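From: Corrado Martinelli
To: Sarkamlow toys and miniatures list
Date: 21 May 2025
Subject: Re: Toy oven door sticking, and what to stand it on

Juvatik wrote:

> I picked up a toy oven at the October swap meet and have only now got it
> out of its box. The door drops down from a bar handle across the front.
> It moves freely for the first bit and then catches on the left side. If
> I pull harder the whole oven slides towards me, and I have already
> scratched the sideboard once.
>
> Two questions. Is it safe to put oil on the hinges? And what do people
> stand these on when they are working on them or just showing them to
> visitors? I have been using a tea towel but it rucks up.
>
> The handle also looks a bit yellow next to the rest. I was going to try
> bleach unless someone tells me not to.

Please don't use bleach. I'll come to that further down.

The door first. I have had four or five of these small ovens apart over the years and the fault was nearly always the same. There is a plain pin at each end of the door, sitting in a hole in the body, and the holes collect fluff. One side collects more than the other, the door goes slightly out of square and then it rubs. Pulling from one end of the handle makes it worse, so before you take anything apart, try opening it with your hand in the middle of the bar. If it opens cleanly from the middle and catches from the end, you have play in the pins and nothing is broken.

If it catches either way, lay the oven on its back on something soft and look along the bottom edge of the door with a torch. You are looking for a shiny line where the two parts have been touching. On mine the line was less than an inch long and right down in the corner. I cleaned out the pin hole with a wooden cocktail stick and that was the end of it. It took longer to find the torch.

As for oil, I would leave it in the cupboard. It creeps, it gets under paint and lacquer, and it holds dust, so you end up with a stiffer hinge in a year than you have now. A soft pencil rubbed on the pin is enough for metal. For plastic pins I use a trace of candle wax, put on with a cotton bud and wiped off again until it seems there is none left.

On what to stand it on, I gave up on cloths a long time ago. A tea towel rucks, as you say, and a folded bath towel is too deep, so the oven tips forward when the door comes down. I use thick felt now. The desk underneath is white and shows every mark, and it has not had a new one from an oven.
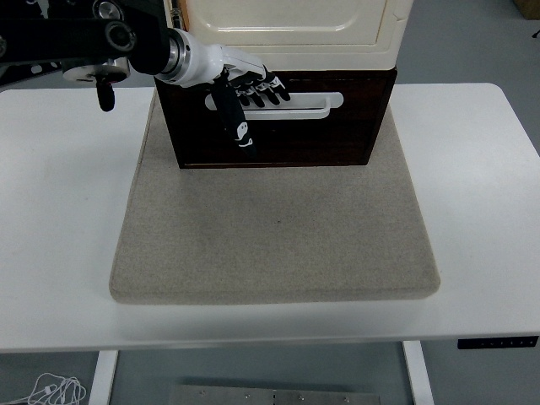 If you are buying felt, get it thicker than you think you need. The thin craft sheets slide about nearly as much as cloth does. My first piece was an offcut from Galli, who sell it for lining drawers, and it is still in use under the sewing machine. Leave a good margin in front of the oven so that the open door has felt beneath it as well. Set the oven towards the back and you will have space for screws and small parts too, and they don't roll far on felt. They do sink into it a little, so run your palm over the surface before you put it away. I have found a missing screw that way more than once.

A light colour is best. I had a dark green piece for a while and could never find anything on it. Mine gets a going over with a clothes brush now and then — the vacuum cleaner pulls the fibres up and leaves it looking like a blanket.

Now the handle. White handles do go yellow and there are several reasons for it. Some of it is only polish or kitchen grease from a previous owner, and that comes off with lukewarm water and one drop of washing-up liquid on a cloth that has been well wrung out. Do one end, wait for it to dry, and compare. If there is no difference, the colour is in the plastic itself and I would leave it alone. Bleach can turn it chalky and it will run into the joint where the handle meets the door. If the body of yours has a wood-look finish, bleach will dull that as well, and there is no putting it back.

Don't try to take the handle off to clean behind it unless you can see screws. I broke one off a Jivance that way and it cost me 50 pounds for a donor oven with a cracked top. A strip of cotton tape pulled back and forth behind the bar does the job.

One thing you didn't ask about. If the top half and the base of yours are separate pieces, check that they are sitting square on each other. A small gap on one side can throw the door out just as much as a dirty pin hole. Mine had been put back slightly twisted by whoever had it before me.

Could you let the list know which way the door catches, going down or coming up? If it is only on the way up I have a different suggestion, but it needs a sketch and I would have to scan it.

Corrado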